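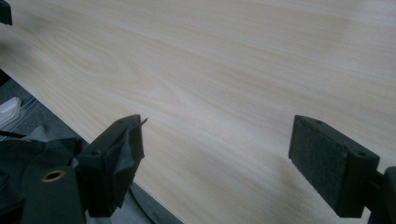

Lotora: A Hand-Held Gripper for Tabletop Tasks
Student project report, October 2020
Aurelia Moldovan

1. Purpose
The project set out to build a two-finger gripper that a person can hold and operate by hand, using the tools of the Isik shared workshop. The design was to be simple enough for another student to repeat.

2. Construction
Both fingers are black blocks with small round recesses in the upper surface. The inner faces carry the gripping material. Two coverings were considered: a rough pad and a wrapped layer. The pad is glued flat. The wrapped layer is quicker to replace, but it creases and begins to peel at the edges – a weakness already noted in the Pîrvu prototype.

3. Testing
Trials took place on a wood-patterned table. Each series consisted of 50 grasps, and 3 series were completed for each covering. The fingers were realigned after every 15 grasps. Small boxes were lifted reliably with both coverings. Thin, flat items remained difficult, as the fingertips could not get under them.

4. Remaining work
The wrapped layer will be replaced by a second pad in November. The cable also requires a fixed path along the bracket – at present it hangs free and can catch on the edge of the table. Drawings and the parts list are stored in the Fekus folder at the workshop.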